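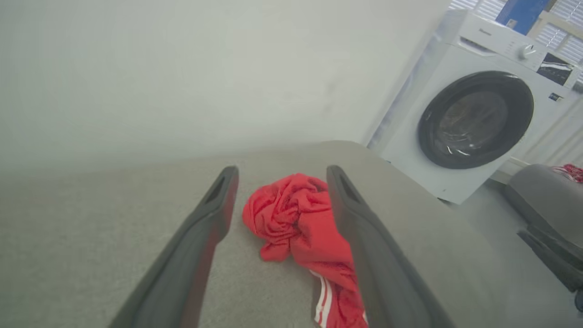

A resident of Festmont asks whether the laundry rooms at Kaczmarczyk Hall may be used before the start of term, and whether the old tokens will still be accepted. The answers to this and other common inquiries are set out for all residents of Hinov College housing.

When are the laundry rooms open?
The rooms in Kaczmarczyk Hall and Festmont are open at all hours during term. Between terms they close at midnight. Early arrivals may use them from the day their room key is issued.

How do I pay?
Payment is made with the Floltum card, available at the housing desk. Tokens were withdrawn in January and can no longer be used or refunded. A new card carries a deposit of $2, returned when you move out.

How many machines are there?
Festmont has 12 washers and 19 dryers. Kaczmarczyk Hall has a smaller room on the ground floor, intended for residents of that building only.

May I reserve a machine?
No. Machines are available in order of arrival. A finished load may be moved to the folding table after 15 minutes - please place it there neatly.

What happens to clothing left behind?
Unclaimed items are taken to the housing desk in Room 126 each morning. They are kept until the end of the term and then donated. The College does not accept responsibility for lost or damaged clothing.

May I dry clothes in my room?
A folding rack is permitted. Lines may not be attached to walls, sprinklers or window frames, and nothing may be placed over a heater.

A machine has stopped during my wash. What should I do?
Note the number on the front of the machine and report it to the housing desk. The charge will be returned to your card, usually by the next working day.

Page last reviewed: 26/09/2018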